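Forum > Haushalt & Küche > Vorräte und Lagerung
Thema: Paprika im Kühlschrank oder draußen?

Tahira Tanoli
Hallo zusammen,
wir sind im September nach Irnent gezogen und haben jetzt zum ersten Mal eine richtige Speisekammer, Nordseite, ohne Heizung. Mein Mann will alles Gemüse dort lagern, ich habe Paprika bisher immer in den Kühlschrank gelegt. Im Gemüsefach (ein Sibiya, schon älter) werden sie mir aber nach ein paar Tagen schrumpelig und bekommen weiche Stellen am Stiel. Zitronen liegen bei mir in der Obstschale und werden irgendwann hart. Wie macht ihr das?

kellerkind_379
Paprika gehört nicht in den Kühlschrank. Optimal sind 8 bis 10 Grad, darunter gibt es Kälteschäden. Die weichen Stellen kommen genau daher. Speisekammer ist richtig, solange es dort nicht wärmer als 12 Grad wird.

Grünzeug
Sehe ich anders. Das mit den 8 bis 10 Grad stimmt auf dem Papier, aber wer hat das in der Wohnung? Bei mir sind es in der Küche 21 Grad, da sind sie nach drei Tagen hin. Im Gemüsefach halten sie eine gute Woche. Lieber etwas zu kalt als deutlich zu warm.

kellerkind_379
Sie hat doch gerade geschrieben, dass sie eine Speisekammer hat.

Grünzeug
Und ich habe geschrieben, wie es ohne ist. Lesen ja auch andere mit.

Shazia Siddiqui
Ich kaufe einmal in der Woche auf dem Markt in Clutudach und sortiere zu Hause gleich nach dem, was zuerst gegessen werden muss.

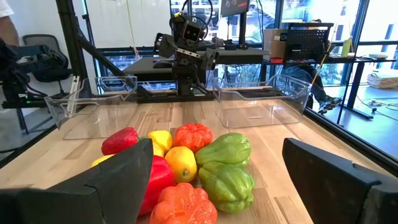 Paprika kommt bei mir ungewaschen in einen Baumwollbeutel und dann ins Gemüsefach, der Stiel bleibt dran. Waschen erst direkt vor dem Kochen, sonst schimmelt es am Stielansatz. Rote halten kürzer als grüne, weil sie schon voll reif sind. Zitronen lege ich in eine Dose mit Deckel und stelle sie in den Kühlschrank, so bleiben sie mehrere Wochen saftig. In der Schale trocknen sie nur aus.

Tahira Tanoli
Danke. Ungewaschen ist ein guter Hinweis, ich wasche bisher immer alles sofort nach dem Einkauf. Habe eben gemessen: 11 Grad in der Kammer. Was ist mit Äpfeln, können die daneben liegen?

kellerkind_379
Nein, Äpfel immer getrennt. Die geben Ethylen ab, dann reift alles drumherum schneller nach. Tomaten genauso.

Mo_aus_Sastau
Bei 600 g Paprika für zwei Tage ist das doch egal. Ich lege alles zusammen auf den Tisch und esse es auf.

Grünzeug
Bei zwei Tagen ja. Es ging aber um Vorrat.

Shazia Siddiqui
Auf dem Tisch liegt bei mir auch nur, was am selben oder nächsten Tag verbraucht wird. Der Rest wird weggeräumt.
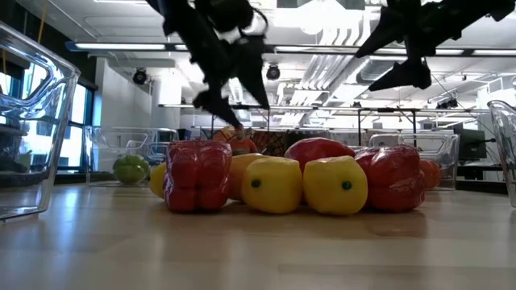
Paprika und anderes auf dem Holztisch

Wenn Paprika schon etwas weich ist, schneide ich sie in Streifen und friere sie in Beuteln zu 100 g ein. Blanchieren muss man nicht. Für Soßen und Eintöpfe reicht das völlig, für Salat natürlich nicht mehr.

Mo_aus_Sastau
Einfrieren mache ich auch, aber halbiert. Die Hälften kann man gefroren füllen und direkt in den Ofen schieben.

Tahira Tanoli
Dann teste ich es so: eine Hälfte vom nächsten Einkauf in die Kammer, die andere im Beutel in den Kühlschrank. Melde mich in zwei Wochen.

kellerkind_379
Leg in der Kammer ein Tuch drunter und schau jeden zweiten Tag nach. Eine faule steckt die anderen an.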